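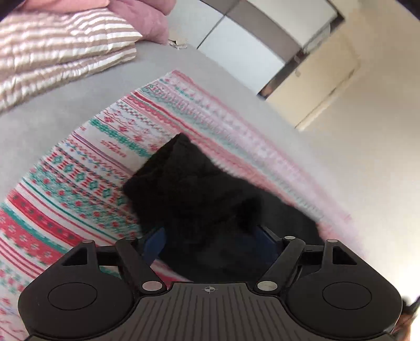

Meteor shower hype, a grumpy thread

1/ It's August, so my feed is full of headlines promising a sky "raining fire" over Grevorby. I've been going out for the Perseids for years and I have never seen it rain fire. I have seen a lot of dark sky with a streak in it every so often, and I like that fine.

2/ The number everybody copies is the zenithal hourly rate. It assumes a perfectly dark sky, the radiant straight overhead and an observer who never blinks. Does your driveway have any of those? Mine has a street light and a maple.

3/ The local news site took that figure and wrote "you will see" in front of it. You won't. From a town with ordinary lights you lose most of the faint ones, and most of them are faint.

4/ Then there's Cideo, the sky app my whole family seems to have now. It sent me an alert at 9 p.m. saying conditions were "excellent." I was standing under solid cloud. I'd love to know what it was looking at.

5/ I paid for the upgraded version once to see if the forecasts got better. Same alerts, nicer font.

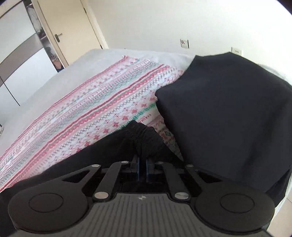 6/ It also told me to face the radiant. I wouldn't bother. Meteors close to the radiant leave short trails because they're coming more or less toward you. Look off to the side, wherever your sky is darkest, and keep your phone in your pocket.

7/ And the time matters. Evening is usually the poor end of the night for Perseids. After midnight your side of the Earth is turning to face into the stream, and the radiant is climbing. If an article says "just after sunset," I stop reading.

8/ Somebody always asks what to buy. Gourlay has a "meteor viewing kit" out this summer, with a pair of binoculars in it. Binoculars! For something that crosses a big piece of the sky in a second. Use your eyes. Save the binoculars for Andromeda while you wait.

9/ Last year I drove 50 miles out to the Rernero overlook, since people kept calling it a dark site. Two cars had their headlights on the whole time and there was a glow on the southern horizon I could nearly read by. I stayed until 2 and my best meteor was on the drive home, through the windshield.

10/ I'm not telling anyone to stay in. I'm going out again. But check the moon first - a bright one wrecks more showers than clouds do, in my experience, and the headline writers almost never mention it.

11/ Somebody replied that last year's local count was 800 in one night. Counted by whom? From where? If it's every observer's tally added together, the same meteor could be in there many times over. Happy to be shown the log sheets.

12/ Still no log sheets. Cloud is thinning a little in the north. Going to find my chair.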